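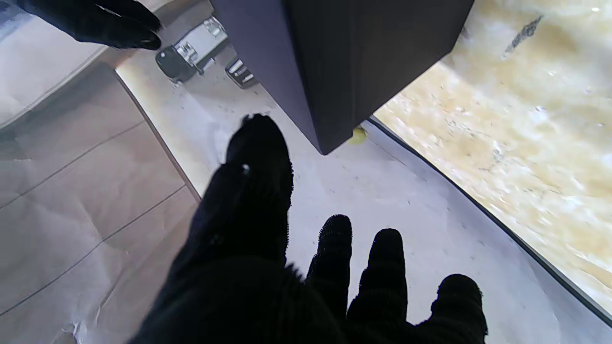
Left hand going in, other hand waiting its turn. Yes, the fingertips are fuzzy.

Nuno Arruda
May 28, 2025

Returns bench, week six of the robot. I've been asked enough times at family dinners whether it took my job that I'm going to put the answer in one place and then send people the link. Thread.

I work in returns and repairs for Clorkosport. You buy a piece of home gym equipment in January, you meet it properly in February, and by spring it's on my bench in a box with half the screws. I sort the parts, decide what's good, bag it, and send it back into the world.

The robot is a Terier. Two arms, two hands, black knit gloves on both. Management introduced it as a "colleague" in the first email and as "the asset" in the second one. On the floor it's called the Terier, or "him" if he's dropped something.

First thing that changed: the bench had to be tidy. For years we'd asked for proper trays and labels and been told people manage fine without. The robot doesn't manage fine without. We had trays by Friday.

I'm not bitter about the trays. I love the trays. I would like it noted somewhere that I asked for the trays.

Second thing: I now know how much I know. Before the Terier I'd have told you sorting hardware was easy. Then I had to write down how I tell a good bracket from a bent one, and I got as far as "you sort of look at it" and had to go get a coffee.

My written instructions for one bracket came to 22 steps. Enda Hegarty, our shift lead, read them through and asked if I did all that every time. I do all of it in the time it takes to say "next."

The part I'd have bet money on it failing is small stuff near big stuff. Some little thing gets itself tucked under the corner of a housing and you need to move one without chasing the other across the bench. I do it with a pinky. It does it with a plan.

Sometimes it's a good plan! I've seen it come in with one hand, think, back off, and come in again from the side I'd have used. Then I've seen it spend the same amount of time getting ready to pick up the tray the part was in.

It's slower than me. I'm putting that in its own post so I can find it again.

It's also still there at two in the morning, which I am not, and it doesn't need to tell anybody about its weekend. Enda says if you add up the night hours it gets through more than I'd like to hear. I told her to keep it to herself and she put it on the whiteboard.

The whiteboard figure, for the curious: 403 parts sorted on its best night. My best day is higher. My best day also had a fire drill in it.

What the 403 leaves out is the tray marked ASK NUNO. Anything it isn't sure of goes in there, and I start each morning with it. Mostly it's scuffed things, shiny things, and things that look like two things.

So that's the job now. I used to do all the sorting, and most of it was dull, and a bit of it was interesting. The robot does a good share of the dull part. I get the interesting part, all at once, before my first coffee, in a tray with my name on it.

I've gone back and forth on whether I like this. The dull part was where I listened to the radio and thought about my garden. You can't think about your garden when every single item is a judgment call. I go home more tired and with better posture.

Pay: someone always asks. I got a new title (Cell Operator) and the same wage for four months. Then we brought it up together at a meeting, politely, several times, and there was a bump. If your place is getting one of these, bring it up before it arrives. You have more leverage while they still need you to write the 22 steps.

Jobs: nobody on our bench was let go. Two people left and weren't replaced, and the word for that in the email was "natural." One of them was the only other person who could tell the old brackets from the new ones by feel. I miss her most mornings at about the third item in the tray.

Training: there's software that goes with it, Guken, where you tell it what it got wrong. You get a drop-down menu with a list of reasons. "Other" is the one I use. I've been told I use "Other" too much. I've asked for more reasons. We're at the same stage with this as we were with the trays.

The gloves. The gloves are my department, apparently. They get fuzzy at the fingertips, little loose fibers all over, and somebody has to decide when a pair is done. It's not in my 22 steps and it's not in the manual, so it's in a notebook in my apron, which makes me the world authority.

I will say I've become fond of watching the thumb. A big slow thumb, going in ahead of the rest of the hand like it's testing bathwater. My nephew picks up worms the same way.

We had visitors from Quartey, who are thinking of getting a couple. They spent an hour with the managers and six minutes with me. Good minutes, though. One of them asked what I'd do differently, and I could see her boss wanting to get back to the coffee.

What I told her: put the bench people in the room when you pick the first task. Ours was picked from a slide. The slide said "simple fasteners." We've had 1000 different things come across that bench and I couldn't point you to a simple one.

Also: decide who's allowed to stop it. For the first week, only Enda could, and Enda was on lunch. Now everyone on the bench can, and there's no form to fill in afterward. I've stopped it for a real reason plenty of times and once because I wanted to hear the end of a song.

Also: don't put up a screen comparing the people to the robot. Ours lasted a day and a half. It showed my rate going down every time I walked over to help the robot with its rate.

And leave some slack in the schedule, please. On paper I save an hour a day. In life that hour goes to emptying bins, swapping gloves, answering Guken, and going to look at why it's stopped with one hand in the air. It's still work, it just doesn't have a column.

Someone replied already asking if I'd go back to how it was. No. My wrists are better, and I don't do the Saturday catch-up shift anymore. I'd go back for the radio.

Someone else asked if it'll be doing the ASK NUNO tray by next year. Could be. It's smaller than it was when we started, I won't pretend it isn't. When a bracket I taught it goes through without stopping, I'm a little bit proud and a little bit doing the math on my mortgage.

For now it's quarter to seven, the night run's finished, and there's a tray waiting. Top of the pile is a spring clip it has filed under "possible bracket." I'm going in with the pinky.

Replies are open. If you work next to one of these, tell me what your drop-down menu says. I'm collecting reasons.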